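Ribbed hub

A ribbed hub is a moulded plastic part in which thin walls spread outwards from a central fitting, usually threaded. The walls give stiffness for very little plastic - and collect fluff with great efficiency. Makers seldom mention the second property.

Hubs of this sort are found in household goods, generally on the side the buyer never sees. The Lollico catalogue lists nine patterns, two of which differ only in name.

See also: Boss (moulding); Screw thread; Rib

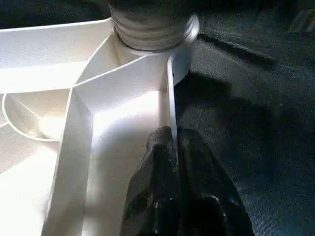
White plastic walls and ribs meeting at a threaded grey hub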